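June
Posted by Rafia Rana

Residuals, and why the second number is smaller

Readers sometimes ask what a supporting actor earns from a series that has stopped filming. I can only answer from my own statements. I had a recurring part in Balholm, a hospital drama made by Garrido, and I still get paid for it.

The original fee covered the shoot and one broadcast window. Repeats are paid as a percentage of that fee, and the percentage drops each time the programme is shown. Streaming is handled separately. Pindico holds the licence until 2028 and pays a fixed annual sum, which is divided among the cast by episode count.

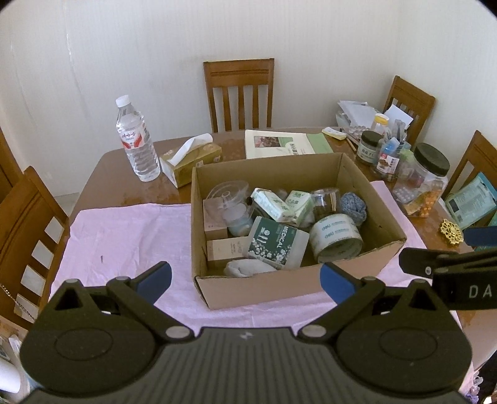 Rafia Rana
Actor and occasional script reader

My last statement came to £440 before deductions. It listed two payments: one for a repeat run abroad, one for my share of the Pindico licence. The agent's commission comes off first, then I put aside a portion for tax. Anyone quoting a cast member's wealth from the headline fee has left out both.

The voice work for Flarkulik is different. That was a buyout, so the fee was higher on the day and nothing follows, however often the cartoon is shown. I took it because the rent was due. With a short series the buyout is usually the better deal, but you have to guess the length before you sign.

Statements arrive on a Friday, normally late in the afternoon. Check the episode numbers against your own contract. Mine had two missing last year, and the correction took until the next payment round.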